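How a Knitted Hat Keeps You Warm

A knitted hat is a simple thing. It has no zipper, no buttons and no laces. You pull it down over your ears and go outside. Some people call it a beanie, and in other places it is called a toque, a watch cap or a stocking cap.

The hat does not make any heat. All the heat comes from you. Your body is warm inside, and on a cold day that warmth moves out through your skin and into the air. Wind makes this happen faster by carrying the warm air away. A hat slows it down.

Where the air goes

If you hold a knitted hat up to a window, you may see tiny points of light coming through. Those are small gaps in the cloth, and they are full of air. There is more air between the hairs of the yarn, where you can't see it.

Air that stays still is very good at keeping heat in. Once you put the hat on, your head warms the air inside the cloth, and the yarn keeps that air from moving around much. A thick, fluffy hat holds more air than a thin, flat one. This is also why birds puff up their feathers in winter and why a puffy coat is puffy.

A strong wind can blow through the gaps and push the warm air out. On very windy days people often put a hood up over the hat. The hood blocks the wind and the hat holds the air.

Loops and more loops

Look at a T-shirt very closely, then look at a dish towel. The T-shirt is knitted, with very small stitches. Many dish towels are woven. In woven cloth, some threads go up and down and other threads go side to side, passing over and under each other. Woven cloth doesn't usually stretch very far.

Knitted cloth is made from loops. Each loop is pulled through another loop, and then a new loop is pulled through that one. When you tug on the cloth, the loops change shape and let it get wider. When you let go, they move back. A hat can stretch to fit over your head and then hug it.

Faustino Cervantes knits hats by hand in Osovville and sells them at the market there. He starts at the bottom edge and works around and around until he reaches the top, using fewer stitches in each of the last rounds so that the hat closes up. A plain hat takes him 2 evenings. One with a pattern of stars takes him 9, and he says the stars are where he makes mistakes.

Most hats in stores are made on knitting machines. The mill at Clovach makes over 3,000 in a week when winter is coming. The machines there use rows of small hooked needles that catch the yarn and pull it into loops, much faster than hands can.

Color and printing

Yarn can be dyed before it is knitted, or the finished cloth can be dyed all at once. If light and dark fibers are mixed together before they are spun into yarn, the cloth comes out with little flecks in it. This is called a heathered color. From far away it looks like one color, and up close you can see several.

A picture or a name can be put on a hat in a few ways. It can be knitted in with yarn of a different color. It can be sewn on with thread, or it can be printed on top. 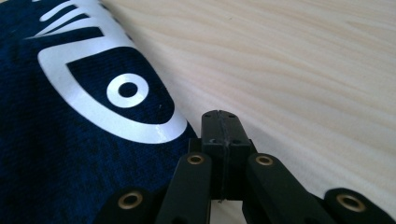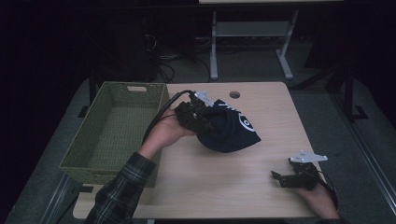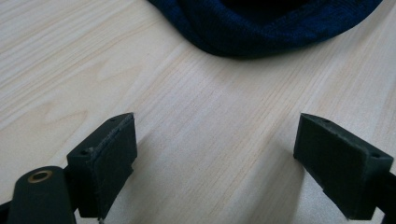
Printing on knitted cloth is harder than printing on paper. Paper is flat and stays the same size, but a knitted hat stretches every time it is worn, and the print has to bend and stretch with it. A print that is too stiff can crack. You can often tell a print by its surface. The white eye in the first picture is smooth and a little shiny, while the dark cloth around it looks slightly fuzzy. When a hat is bunched up, the print folds along with the cloth. Letters that would be easy to read on a flat hat get creased, like the white ones near the top fold in the second picture.

What the yarn is made of

Wool comes from sheep. A farm at Dikorstead has 657 of them, and they are sheared in May, before the hot weather. Shearing is a haircut for the sheep. The wool is washed, combed and twisted into yarn. Wool hairs are crimped, which means they have little waves in them, and the waves help hold air. Wool can also soak up some water and still feel fairly warm.

Cotton comes from a plant. It is soft and doesn't itch, but it holds a lot of water when it gets wet and it dries slowly. A wet cotton hat on a cold day will make your head feel colder.

Acrylic is a kind of plastic made into fibers. It is light, it costs less than wool, and most acrylic hats can go in the washing machine. Many hats are made of two kinds of fiber mixed together. The tag inside tells you which ones.

Why do wool hats shrink?

Wool hairs are covered in tiny scales, too small to see without a microscope. In hot, soapy water the scales open out a little. If the hat is also being rubbed and tumbled, the hairs catch on each other and pull closer together. They do not let go again. The hat comes out small and thick, and it may only fit a doll. Cloth that has gone like this is called felted, and people sometimes do it on purpose to make slippers.

Looking after a hat

Read the tag before you wash it. Wash wool in cool water and squeeze it gently. Don't wring it.

Lay a wet hat flat on a towel to dry. If you hang it from a hook, the water makes it heavy, and the loops stretch down into a long point.

Little balls of fuzz on the outside are called pills. They come from rubbing, and you often find them where the hat touches a coat collar or a backpack. You can pick them off with your fingers.

If you see a loose loop sticking out, don't pull it or cut it. Ask a grown-up to push it through to the inside with a blunt needle.

When spring comes, make sure the hat is clean and dry before you put it away. Clothes moths lay their eggs on wool, and the young moths eat it. They like dirty wool best. A box with a tight lid keeps them out.

Try this

You need two glass jars the same size, warm water from the tap, and a knitted hat. Fill both jars with the warm water and put the lids on. Pull the hat over one jar and leave the other bare. Wait half an hour, then open them and put a finger in each. Write down which one feels warmer. Then do it again with the hat and a fan blowing on both jars, and see if anything changes.

More to read
Why Wool Itches
How a Zipper Works
Where Does Cotton Grow?
A Visit to the Button Factory at Lozano
Mittens or Gloves?
What Is Felt?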